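Pakell opens rental desk for handheld gripper kits

Small shops and school labs that have been eyeing robot training gear without wanting to buy it outright now have another way in. Pakell, the equipment rental outfit on the second floor of the old Koller building, has started lending out the Jestier handheld kit - a pair of grippers you carry yourself, one in each hand, so that everyday chores can be recorded and later used to teach a robot arm.

The kit rents for $83 a day, or $1,194 for the full season, and that price takes in the printed marker cubes, the cables and a good long introduction at the desk, which is open from 9 in the morning. Pakell has nine sets on the shelf to begin with and hopes to add more in February, if the first ones come back in decent shape.

Table setting is the chore most newcomers are started on, with a bowl, a plate and a folded cloth, and it's a friendly enough way to spend a first hour.
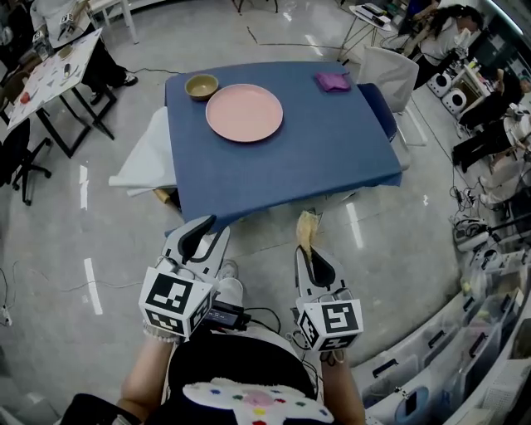
Steranitz, which has had two of the sets on loan since the trial period, said that the grippers were easy to get used to but that the daily rate adds up quickly, and that a weekly price would suit smaller groups far better. Pakell says it is looking into one, and bookings can be made at the desk in the meantime.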